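Monday night, late

Home from Flesusholm with no voice and a sunburnt nose, which at this end of the season takes some doing. I meant to go straight to bed, but my legs are twitching from the drive and I know that if I don't get it all down tonight I'll have the plays in the wrong order by breakfast.

So. The semi-final. Our little flag football club, the one that couldn't get enough bodies for training in the first month, played Hutapea for a spot in the final, and I got to stand on the sideline in my daggy old club jumper and hold the down marker for the whole of the first half. I was so nervous I moved it the wrong way after the very first snap and the referee had to come over and have a gentle word.

Hutapea are a proper side. They've got the matching bags and a coach with a laminated sheet, and they scored on their opening drive as if we'd politely stepped aside for them. Then they did it again. I remember looking down at my boots and thinking well, it's been a lovely season, and there's a nice bakery on the way home. But our quarterback, bless her, just kept throwing those short ones out to the left, over and over, five yards and then six, and their defence crept up and crept up until she finally let a long one go down the middle. Sixty yards if it was an inch — it was in the air so long I had time to be sick about it. Caught! In stride! I dropped the marker altogether and got my second gentle word.
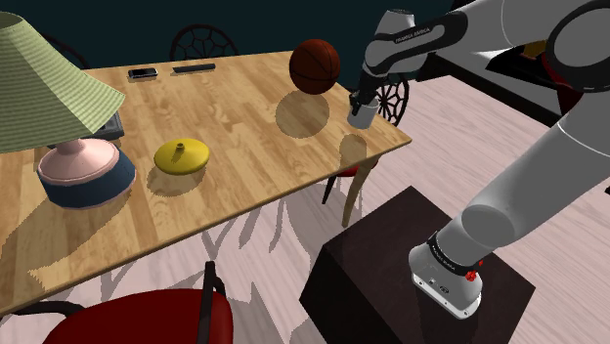 The table, green lamp and all.

We won it by 2 points, in the end. All of it came down to the last conversion, which our girls knocked down with a hand so small I still don't know how it reached. There was a great heap of people in the end zone and I'm told I was somewhere near the bottom of it. My left knee says so too.

I rang Mum from the car park and she asked whether it was the one with the kicking. No, Mum. She was very pleased for us all the same, and wanted to know if I'd worn a hat.

I do want to write down the third quarter properly, because it's the part that will get lost. We were behind and the wind had swung around and was blowing straight into our faces, and nothing was going more than a few yards. The easy thing would have been to start heaving it. We ran it instead, the dull little handoff to the right that everyone groans about at training, and it worked four times in a row. Used up half the quarter, too. I've complained about that play since the first week and I take back every word, or most of them. I still think we tip it off by where the centre puts her feet.

The drive home took forever. Roadworks past the Zukside turn-off, one lane, and a truck carrying hay in front of me the whole way. I stopped for a pie and a flavoured milk and listened to the other semi on somebody's scratchy stream until it dropped out with Rasalell in front, 31 to something. They ended up winning, I saw on the group chat, so it's Rasalell we get in the final. They beat us in the second round and I've been cranky about it ever since, so I suppose I should be careful what I wish for.
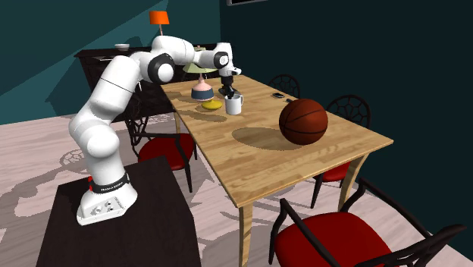
Things to do before the final

Wash the flag belts, by hand this time. The last lot came out of the machine in one enormous knot and I spent an evening on the lounge room floor picking it apart.

Ask about the bus. If we can fill it, the fare drops to something reasonable, and I'd love not to drive that road again behind another load of hay.

Find the good whistle. Buy oranges, and more tape than I think we need.

Practise the centre's feet! I'll bring it up nicely. Maybe after warm-ups, when everyone's in a good mood and has stopped talking about the catch, though I can't see that happening this week. I've told the story five times already and the pass gets longer every time. It'll be 100 yards by the weekend, on a field that isn't even that long.

Knee is throbbing. Going to find the frozen peas and go to bed.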